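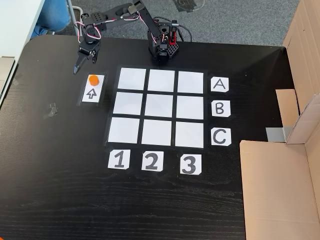 The Laltudside Board Layout Records describe the furniture, cards and pieces used for the three-by-three placing game kept at Prelside, together with a written log of game positions. The package is intended for people who design, reproduce or study simple tabletop games and who need a consistent way of naming squares and recording where a piece belongs. The board is a set of nine white square cards separated by black strips, with rows lettered A to C down the right side and columns numbered 1 to 3 along the bottom. A separate start card stands to the left of the grid, level with row A; its upper half holds the waiting piece, here a small orange hexagonal block, and its lower half carries an outlined arrow. Positions are always written with the letter first, so the middle square is B2 and the square at the lower left is C1.

Contents of the package

The release contains 1769 position records, divided into 43 sessions. Each session is stored as a single text file. Two further files are supplied: a word list, which defines every term permitted in the records, and a layout sheet, which gives the order in which the cards are to be set out. The Draretti edition of the layout sheet replaces the earlier Rajput edition. Records made under the Rajput edition have been converted and carry the letter R in the notes field.

Record fields

session – the session number, written without leading zeros.
turn – the number of the turn within the session.
piece – the shape and color of the piece, in that order, for example "hexagon orange".
from – the place the piece occupied at the opening of the turn. The value is either "start" or a square name.
to – the square named for the piece in that turn.
board – the contents of all nine squares at the close of the turn, listed from A1 to C3. An empty square is written as a period.
notes – free text. This field may be blank.

Fields are separated by tabs. Letters naming rows are always uppercase. A record that gives a square as "1A" should be treated as an error and reported.

Setting out the board

Users who wish to reproduce the layout should work on a plain, dark, level table. The nine squares are placed first, beginning with B2 and working outward, and the gaps between them should be kept even. Row and column labels are added after the squares have been checked for alignment. The label corners are clipped, which makes a label easy to tell from a square when the cards are sorted back into their envelope.

The start card is placed last. The arrow points toward the far side of the table, and the half of the card above the arrow is reserved for one piece only. Spare pieces are kept off the table during a session. Loose scraps of tape should be cleared before the first turn; where one remained, it was not treated as part of the layout and does not appear in the board field. 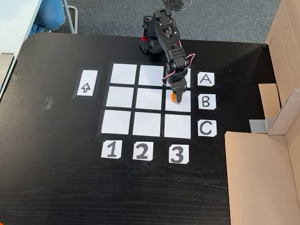 Can the letters be placed on the left side of the grid instead?

The letters should stay on the right, as the left side is reserved for the start card. A mirrored layout may be used for private games, but records made on it cannot be combined with this release unless the column numbers are checked and the change is entered in the notes field.

How the records were prepared

Position records were entered by hand on printed sheets and later typed into the session files. Each sheet has space for 20 turns; longer sessions continue on a second sheet, and the turn numbers run on without a break. Every typed file was read against its sheet by a person other than the typist. Where the two readings differed, the sheet was followed. Where the sheet itself could not be read, the turn was left out and a note was placed on the turn that follows it.

Known limitations

The records name squares only. They do not state where within a square a piece rested, or which way it was turned. A piece touching a black strip was assigned to the square containing the larger part of it, and in doubtful cases the word "line" was entered in the notes field. Users interested in exact placement will find the records unsuitable for that purpose.

Color words are limited to everyday terms. No attempt was made to match them to a printed color chart, and two pieces described by the same word may differ in shade. Shape words refer to the top face of the piece.

The session files are of unequal length. Any division of the records into groups should keep whole sessions together, as consecutive turns often share most of their board contents.

Use and corrections

The records, word list and layout sheet may be copied and adapted for teaching, research and game design, provided that Laltudside is named as the source and that changes to the layout are stated. The name Draretti should be given only for sheets that follow the current card order without alteration.

Corrections should identify the session and turn, quote the field as it now stands and give the proposed reading. Accepted corrections are listed in the change file supplied with the next release – session numbers are never reused, including those of withdrawn sessions.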